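3.2 Garment category and the hanging hem
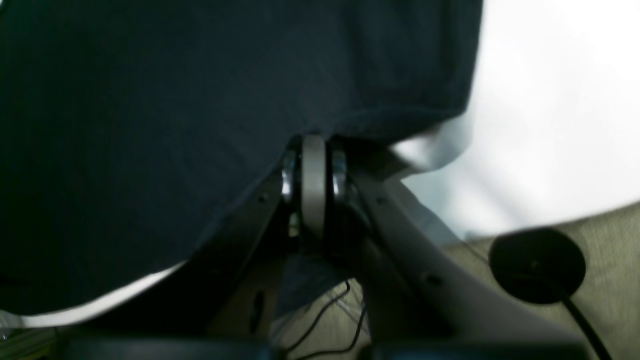 Figure 3. Dark navy fabric with a soft, matte surface and faint wrinkles; the edge at the right is slightly uneven and rounded. A narrow band of white fabric shows beneath it at the lower left.

3.3 Fabric properties relevant to sorting

The items handled in the Riltby laundry study were divided by surface, weight and edge type before any folding trials were coded. Surface was recorded as matte, brushed or lustrous. Weight was taken on a bench scale after conditioning, and edge type was entered as hemmed, bound or raw. The full inventory held 682 items, of which the dark plain fabrics formed the largest single group.

Dark matte cloth presents a known difficulty for visual coding. Shallow folds return little contrast, and a crease that is plain to the hand may be hard to find by eye. In Figure 3 the wrinkles in the navy cloth are faint, whereas its outline against the lighter surroundings is easy to follow. Coders were therefore told to judge dark items by outline first and by surface second. For pale items the order was reversed.

Jasińska and Kołodziej, working with the earlier Szczepańska inventory, proposed that the hem be treated as the main reference line when a garment is picked up from a mixed pile. We adopt their term "leading hem" for the edge that is found first. It need not be the bottom edge of the garment. A sleeve end or a neckline may serve, provided that the coder can follow it without a break for at least one hand's width.

Overlap was coded separately. An item was entered as overlapping when any part of a second fabric could be seen beneath or beside it, however small. The white band in Figure 3 meets this rule. No attempt was made to name the second item from a partial view, and such entries were given the code U (unassigned) until the pile had been taken apart.

Bunching was scored on a four-point scale, from 0 (edge lies flat) to 3 (edge gathered along most of its length). Agreement between the two coders was good at both ends of the scale and weaker at points 1 and 2. Most of the disputed scores concerned knitted cotton, in which a rolled edge and a gathered edge look much alike. The disputed items were coded again at Flerkthorpe by a third coder, whose score was taken as final. The scores for woven items were left unchanged and are used as entered in Section 4.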